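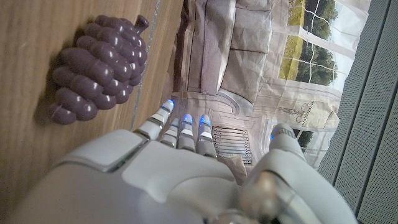
Numton hand project, progress to December, for Rosenthal
From Khôi Tô

Short one this time, sorry, quote deadline is Friday.

Spend. 62 per cent of the equipment line gone. Most of that is the first hand and its wrist mount. Sina have come back with a price for the second hand, same model, and will hold it until the end of the month. I'd like to take it. One hand on the bench means any repair stops everybody.

Work. Grasping trials on toy fruit carrying on, 264 logged so far against the 200 we promised you. Grapes are the awkward one — lumpy, and the stem gets in the way of the thumb. Full table goes in the annex when I've checked it.

Not bought yet:
Spare fingertips, 2 sets. Pleltgate quote recieved, fine.
Wrist cable. Waiting on lead time.
Storage for the recordings. Underbudgeted, my fault, see below.

Storage will go over. Proposal is to move the unspent travel money across, no change to the total. Need a yes from you in writing before I can raise the order.

Servicing — the warranty on hand one runs out before the grant does. Sina want a yearly contract, I've asked for pay per visit instead. No answer yet, will chase them tomorow.

Next report as normal, with receipts.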